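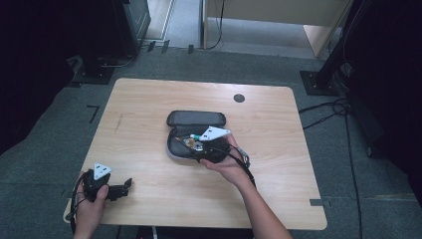
机器现在能承担家庭和车间里的杂务了吗？

能承担其中的一部分。凡是物品固定、位置固定、允许返工的杂务，机器已经可以在有人看管的条件下完成；物品柔软、摆放随意、一旦做错便有损失的杂务，目前仍须由人来做。

首页 > 专题 > 制造与生活 > 自动化

本刊 | 专题 | 产业 | 实验室 | 书评 | 往期目录 | 订阅

杂务的难度：机器进入家庭与车间的现状

本刊编辑部　2018年9月6日

焊接、喷涂、码垛这几类工序，自动化设备进入已久，行业内外都不再视为新闻。与之相对，在同一间厂房里，把零散的线缆收进盒子、把用过的抹布叠好放回架上、把工具按原位归还，这类工作至今大多由人在工序间隙顺手完成，不单独计工时，也很少写进作业指导书。家庭中的情形类似。洗衣有洗衣机，洗碗有洗碗机，但把衣物从机器中取出、辨认、翻正、叠好、放进抽屉，把碗碟按大小归入橱柜，仍旧是手上的活计。

本期专题讨论的即是这一类工作。为叙述方便，文中统称“杂务”。本刊在今年5月起的一段时间内，走访了从事末端执行器、移动平台和操作学习研究的数家单位，并查阅了它们提供的内部测试记录。以下所述，凡涉及具体单位者，均经该单位书面确认。

一、收纳为什么难

外行谈论机器人能力时，习惯以动作的力量或速度为标准。从事操作研究的人则常以收纳作为衡量尺度。将一件带线的设备放进一只软壳拉链盒，在成年人手中是很短的一个动作，其中包含的环节却不少：要判断盒子是否已经完全打开，盒盖是否平放；要让设备的朝向与内衬的凹处相合；要在放下设备之前把线缆理到一侧，避免合盖时夹住；合盖之后还要沿着盒边把拉链走完，转角处须换手或改变用力方向。

这些环节中，设备本身是刚体，位置可以由视觉系统测得，抓取也有成熟的办法。线缆则不同。线缆的形状在每一次移动后都会改变，它会缠绕、回弹，会在设备落下的一刻从盒边滑出。盒子的软壳同样会变形，机械手压住一侧，另一侧便可能翘起。拉链头很小，拉动时又要求另一只手提供反向的张力。一个动作里同时出现刚体、软体和线状物，而三者彼此接触，这是收纳类任务的一般情形。

Pellik公司的操作研究组将收纳任务列为内部评测的常设项目。该组采用的评测集包含192项日常操作，来源为家庭、仓库和装配车间，每项均附有物品清单、起始状态和完成标准。例如“将带线设备放入拉链盒”一项，完成标准规定：设备全部位于盒内，线缆不得外露，拉链闭合至末端，盒体外形无明显鼓起。缺少任何一条，均按未完成记录。

该组提供的材料显示，在这一评测集里，机器表现较好的项目集中于抓取与放置，例如将杯子移到托盘、将盒装食品上架。表现较差的项目集中于三处：需要双手配合的，需要持续用力的，以及需要判断“是否已经做好”的。研究组在材料中特别提到最后一处。许多失败并未发生在动作过程中，而发生在动作结束之后：机器认为拉链已经到头，实际上还差一小段；机器认为抹布已经叠平，实际上有一角折在里面。

二、从人手到机械手

操作学习近年的一条路线，是由人来示范，再由机器从示范中学习。示范的方式有几种。其一是遥操作，操作者在一端控制，机械臂在另一端执行；其二是拖动示教，操作者直接握住机械臂走完轨迹；其三是由操作者手持与机器末端结构相近的夹爪，在真实环境中直接完成任务，由定位标记和传感器记录夹爪的位置与开合。

第三种方式的便利之处在于不必搬动机械臂。示范者面对的是普通的桌子和普通的物品，手里握着的是将来装在机器上的那种指爪。文首图中的双手各持一个黑色手持夹爪，夹爪上装有印着黑色方块图案的白色三角形标记板，桌上是一只打开的黑色拉链盒。采用这种方式时，示范者用不上自己的手指，只能用两片爪指去夹、去拨、去压。人在这种限制之下仍能完成任务，说明任务对指爪而言在原理上可行；人在这种限制之下也感到吃力，则提示研究者应当重新考虑指爪的设计。

Groseretti是一家末端执行器制造商，产品主要供应装配线。该公司的技术部门向本刊介绍，早期的爪指按照工件外形定制，一种工件配一副爪指，换线时一并更换。这种做法在产线上行之有效，到了杂务中便难以成立，因为杂务的物品种类没有上限。该公司其后转向通用爪指，在爪面材料、倾角和尖端厚度上反复调整。尖端做得太厚，无法伸入盒子与桌面之间的缝隙；做得太薄，夹持较重的物品时又会偏斜。

技术部门还谈到一个在产品样本上不常出现的问题，即线缆。夹爪本身带有电源线和信号线，操作者或机械臂在移动时，这些线会拖过桌面，碰到正在操作的物品。当任务恰好也是整理线缆时，视觉系统须分辨哪一根属于夹爪，哪一根属于任务。该公司目前的处理办法，是在夹爪后部设置固定点，使自身的线沿手腕或机械臂走向后方，并在训练材料中保留不同走线方式的样本。

示范的数量是另一项经常被问及的内容。Pellik公司为单项收纳任务准备的示范为400次，由不同的示范者完成，桌面高度、光照和物品的初始朝向均作变化。研究组认为，示范次数本身说明不了多少问题，变化的范围更要紧。若全部示范中盒子都以同一方向摆放，机器学到的便是在这一方向上放置；将盒子转过一个角度，机器便会在原来的位置松手。

示范者之间的差异也带来麻烦。有人习惯先理线再放设备，有人习惯先放设备，再用爪尖把线压进去。两种做法都可以达到标准，但混在一起训练，机器有时会在中途从一种转到另一种，结果两头都没有做完。研究组曾要求示范者统一顺序，后来又放宽，只在记录中标注所用的做法，由训练程序分别处理。两种方案的比较仍在进行，尚未形成定论。

三、车间里的杂务

Llanos是一家从事小型电器组装的企业，厂区设有装配、检验和返修三个区域。该企业在返修区试用了一台双臂工作站，承担的工作为配件归盒：返修完成的产品连同说明书、电源线放入包装盒，合盖后送往下一工位。

试用从5月开始。企业生产管理部门提供的总结写得相当审慎。总结指出，工作站能够稳定完成产品入盒，对说明书的处理在更换吸盘之后也达到了要求，电源线则长期是停机的主要原因。返修区的电源线来源不一，有的仍按出厂形状捆扎，有的已经散开，有的由工人随手绕成一团。工作站对捆扎好的电源线基本没有困难，遇到散开的电源线，常常在提起之后有一段垂在盒外。

企业最终采取的办法，是在工作站前增设一道人工工序，由工人将电源线用扎带束好再放入料框。从账面上看，这道工序抵消了工作站节省的相当一部分工时。管理部门仍然决定保留工作站，理由有二：返修区夜班人手长期不足，工作站可以在夜间处理白天束好的积存；束线工序较入盒工序轻，适合安排给需要调整岗位的工人。

总结中还记录了一批样本的处理情况。该批共500件，均为同一型号，电源线已经预先束好。工作站处理完这500件，其间由人工介入11次。介入原因逐条列出，以盒盖未插入卡槽为最多，另有说明书粘连、产品表面保护膜翘起以及料框放置偏斜。总结对这一结果的评价为“可用于有人值守的连续作业”，并注明不得理解为无人值守的依据。

本刊认为，上述评价的措辞值得同行参考。在公开场合，介入次数较少常被说成“接近自动”。但在车间中，只要需要介入，就须有人在附近，而此人在两次介入之间能否做别的工作，取决于介入是否可以预期。若机器能在无法继续时主动停止并发出提示，值守者便可兼顾其他工位；若机器在出错后继续运行，将未合好的盒子送往下一工位，值守者就只能一直看着它。Llanos的工作站起初属于后一种情形，加装称重和盒高检测之后，才逐渐转为前一种。

现场布置同样影响结果。工作站四周的地面须保持畅通，料框的停放位置以胶带标出，相机支架在调试完成后不得移动。总结的附件中有一份交接班检查表，逐项要求确认胶带标记完整、支架底座未移位、线缆未横过通道。就设备而言，这些要求并不复杂，但它们把一部分新的杂务交给了人。有班组长在意见栏中写道，工作站投入使用后，返修区的地面比以前整洁，原因是不整洁便开不了机。

四、家庭的条件

家庭与车间的差别，首先在于没有人替机器布置现场。车间可以规定料框的位置，可以用胶带在地上标线，可以要求前一道工序把线束好。住户不会接受类似的规定。餐桌今天放在窗边，明天可能为招待客人而移到中间；椅背上搭着外套，地毯一角卷起，孩子的拼图摊在沙发前。

Honik公司研制家用移动操作平台，由一台可升降的底座和一条机械臂组成，目前处于入户试用阶段，尚未发售。该公司挑选的试用家庭户型各异，试用任务限定为四类：从地面拾起物品放入收纳筐，将餐具从桌面移到水槽旁，将毛巾放入洗衣机，以及按指令取送小件物品。叠衣未列入任务，公司的说明为“尚不具备向住户交付的条件”。

从试用反馈看，住户对拾物的评价较高。地面物品的拾取本来是弯腰较多的一项家务，机器做得慢一些，住户也能够接受，多数家庭将其安排在外出时段。争议出现在“什么算需要拾起的东西”。拼图被整片收走，拖鞋被放进了玩具筐，宠物的水碗连水一起被端起。公司随后增加了区域设定和物品排除功能，由住户在首次使用时逐一登记。登记本身颇为繁琐，有住户反映，登记所用的时间足够将房间收拾几遍。

餐具移送的问题在于后果。抹布没有放好，可以再放一次；玻璃杯落地，便须有人清扫，而清扫碎玻璃恰恰是机器尚不能承担的工作。Honik公司据此规定，平台在试用期内不移送玻璃和薄壁瓷器。规定执行后，餐桌上的器皿往往有一部分由机器移走，另一部分由人移走。住户是否因此省力，各户看法不一。人口较多的家庭大多认为有所减轻，独居者则普遍认为不如自己一次收完。

毛巾一项的情况较为特殊。将毛巾放入洗衣机，对形状没有要求，机器抓起任何一处均可，成功率因而较高。但毛巾从洗衣机中取出时已经缠绕在一起，湿重也有明显增加，机械臂在滚筒内的活动空间又很有限。公司曾在实验室中反复测试取出环节，至今未将其纳入入户范围。于是出现了一种不对称的状态：机器可以把毛巾放进去，须由人取出来。

安全方面，公司采取的是限速和限力。平台在有人进入同一房间时降速，机械臂受到阻碍时停止。这些措施使试用得以顺利推进，也使平台的工作时间进一步延长。老年住户对降速普遍表示欢迎，年轻住户则较多提出希望自行调整，公司未予开放。

五、如何看待演示

读者接触家务机器人，大多通过演示影像。对于影像，本刊建议注意以下几点，所据为走访中各单位反复提及的经验。

应当留意播放速度。操作类影像常以数倍速播放，规范的做法是在画面角落注明倍数。未注明时，可以观察影像中有无人员走动或液体倾倒，借以判断。

应当留意物品的起始状态。衣物若事先平铺，叠衣的难度便已去掉大半；盒子若事先打开并固定，收纳的难度也相应下降。机器能否处理随手丢下的衣物、合着的盒子，须另行证明。

应当留意是否存在遥操作。由人在场外控制机械臂完成任务，本身是一项有价值的技术，也是采集示范的常用手段，但它说明的是机械结构能够做到，与机器自主完成属于两件事。本刊走访的单位均在内部材料中将二者分开记录，对外发布时则做法不一。

还应当留意失败如何呈现。Pellik公司在对外报告中附上全部失败样例的分类，Llanos的总结逐条列出介入原因。这类材料读来乏味，对准备采购或试用的单位却比一段顺利的影像有用得多。

六、近期可以期待的范围

综合各单位的意见，近期较有把握的方向在车间一侧。同一型号的产品入盒、工具归位、料框转运，凡现场可以规定、前道工序可以配合者，双臂工作站或移动平台已经能够分担一部分工作。采购单位应当将值守人员、现场改造和前道工序的变动一并计入成本，并在合同中约定介入次数的统计口径。何谓一次介入，各供应商目前的定义相差较大：有的将远程确认计入，有的只统计到场处理；同一故障连续发生时，有的记为一次，有的逐次记录。

在家庭一侧，单一任务的设备仍会先于通用设备进入日常使用。拾物较有希望，取送次之，叠衣和餐具归橱尚需等待。各单位均不愿给出年限。Honik公司表示，是否扩大试用任务，将视湿毛巾取出和薄壁器皿移送两项的测试结果而定。

至于收纳，尤其是带线设备的收纳，Pellik与Groseretti正在联合测试一种爪尖可以微幅转动的新夹爪，用于处理拉链转角。现有夹爪走到转角时，拉链头容易与拉动方向形成夹角而卡住，操作者手持夹爪示范时也有同样的困难，往往须放开后从另一侧重新夹取。新夹爪的示范采集已经开始，所用盒子仍为普通的软壳拉链盒，线缆不作预先捆扎。测试结果公布后，本刊将在“实验室”栏目中续报。

本网站使用Cookie以改善阅读体验。继续浏览即表示您同意本刊的隐私政策。　接受 | 管理设置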